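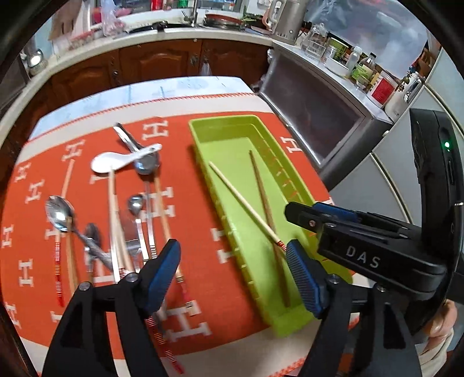

Vasiliki Tsoukalas wondered whether the kit was worth paying for at all, given that a student with a phone on a head strap gets you video of the same jobs for almost nothing. I've had the same remark from two people in our group, so I am asking before I sign anything.

We are looking at the Virkutell hand-held gripper kit, rented by the month, to collect sorting and tidying tasks in ordinary kitchens. Cutlery into trays, chopsticks into pairs, that sort of thing. The quote is 2000 for the first 90 days, or 3000 for 180 days, with their Wirulik software included in both. We would train on our own arm later.

What I want to know:
Does it cope with thin things lying flat on cloth? Chopsticks and teaspoon handles are most of what we need.
How long can one person hold it before the work gets sloppy?
Is the 180-day price sensible or do people send it back early?

Savvas Rallis
posted 12/04/2019

Magdalini Karamanlidis

We had one for 90 days and then renewed, so take that as a yes with some complaints.

Thin things on cloth are fine if you go in from above with the pads square to the stick. Cloth helps, as the pads can press down into it a little and get under the edge. On a bare worktop we lost a lot of takes with flat spoon handles. Two chopsticks crossing each other are harder. Take the top one first, every time, and tell all your operators to do the same, or your data will show three ways of doing one job and the model will learn none of them properly.

Watch the pads. Ours wore smooth at the tips and the sticks began to turn in the grip. Ask for a spare set in the contract. We had to buy ours separately and waited until July for them.

On holding time, we stopped people after 20 minutes and swapped. The weight is not bad but it sits forward of the hand and your wrist knows it by then. A tray with high sides also makes you lift your elbow more than you'd expect.

As for the phone on a head strap, the video is cheap but you don't get the opening width of the fingers, and you have a human hand in the picture doing things your arm can't do. We tried it first. We threw most of it away.

Thanasis Vlachopoulos

Go for the shorter one. Wirulik is slow to export and you will want to find that out before paying for 180 days.

Kalliopi Athanasiadis

I've only used the Hao one, not the Virkutell, so I can't speak for the price. Similar idea though. We did cutlery and the shiny spoons gave us more trouble than the chopsticks, mainly with the tracking when a lamp was right over the table. Turn the lamp off and use the window if you can.

Also check who owns the recordings. With Hao they were ours. I was told Prudadetti keeps a copy, but that was second hand, so read the terms yourself. If people are letting you into their kitchens they will ask.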